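The case against the perfect pack

The packing industry would like you to believe that your luggage is a problem. It has a great many products to solve it. There are cubes to go inside the bag, pouches to go inside the cubes, and a new breed of app, led by Gudo, that will send you a checklist of 553 items before a weekend away. I counted how many of them I own and stopped caring at the shower caps.

My doubts began in February, when a Bandedura packing set arrived at the office. It held 13 pouches in three shades of grey and a booklet explaining which should go where. The booklet said I would save time. I spent a whole evening on it, and the next morning I unpacked four pouches in a station café looking for a phone charger.

What people really pack looks nothing like the booklet. It happens on the floor, for a start, next to the sofa, with whatever bags have been in the cupboard longest. A hard case gets opened against the wall because that is where there is room for the lid. The umbrella comes out and leans there until someone remembers it. A bag of cable ties is put down near the skirting board, and a soft bag in a camouflage pattern turns up with an extra ring on its zip.
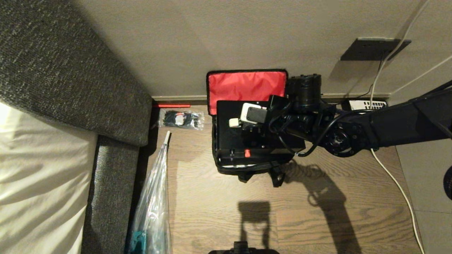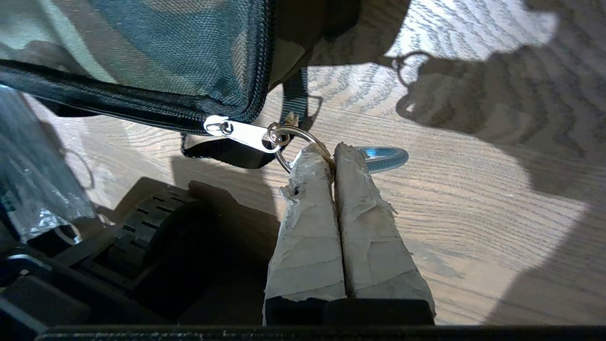
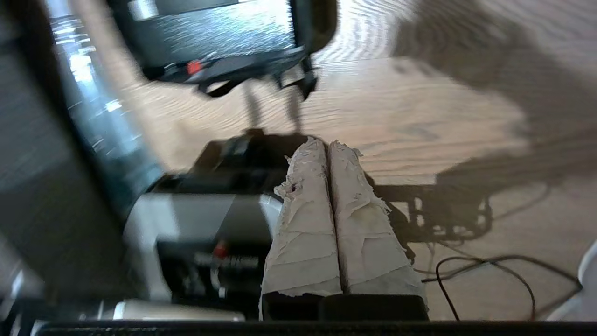 The trouble with zips

If I were to spend money anywhere, I would spend it on the zip, and it is the one thing the brochures hardly mention. Savchuk, whose holdalls cost more than my last holiday, gives six pages to its lining and a single line to its fastenings. A lining never made anyone miss a train. A slider that sticks at the corner has done it to me twice.

Corners are where I would look first in a shop. Run the slider round the bend with the bag full, then again with one hand. If the assistant objects, try another shop. A long pull tab helps, and a split ring through the end of it helps more, particularly in gloves. You can buy Zullevberg's "easy-grip zip assistant" for this if you like. I put one beside an old key ring and could not find the advantage.

Do you need a hard case?

Probably not. A lined case with a lid is a fine thing for equipment that would suffer from a knock. For jumpers it is a box that weighs something before you have put anything in it. The makers talk a lot about protection, but jumpers have been surviving without it for some time.

Where a hard case does earn its place, keep the small things out of it. Ties, spare leads and plugs can live in a clear plastic bag with a label – you can see what is in there, and it costs next to nothing. I have tried the purpose-made organisers, with their elastic loops in sizes that fit no cable I own, and gone back to the plastic bag each time.

As for umbrellas, I remain unconvinced that they should be packed at all. The folding ones break and the long ones don't fit. Carry it, or get wet.

The Bandedura pouches are still in the office. One of them holds teabags.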